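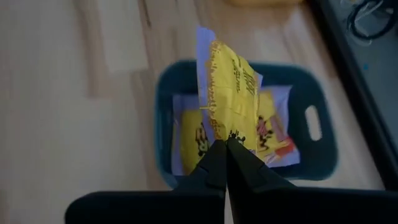

Good morning from Uvness. On Wednesday evening we have the lantern walk again, so I will write a small thread for those who are new in town.

It is an old custom for the end of February. People walk from the harbour to the church hill with paper lanterns, to say goodbye to the dark months. My neighbours say it is older than the church, but I did not find any proof of this.

Last year 178 people signed the book at the top. The town has some 800 inhabitants, so I think this is a very good number.

We start at 6 o'clock by the Garrido bakery. Please come 15 minutes earlier if you need a lantern. Children get theirs for free, adults pay what they like.

The song has 11 verses. I know four of them – the rest I hum. Jae-in Kwon will lead the singing and she has promised to go slowly.

In my country we also have a festival with lanterns, but in autumn, and we put them on the water. My first winter in this town I was quite homesick, and then I saw the lights going up the hill from my kitchen window. I went out in my slippers to look.

After the walk there is pea soup and sweet buns in the Gendis hall. If you can bring a bowl and a spoon from home, it helps the people who wash up.

Someone asked about dogs. Yes, on a short lead please – the path is narrow after the second gate.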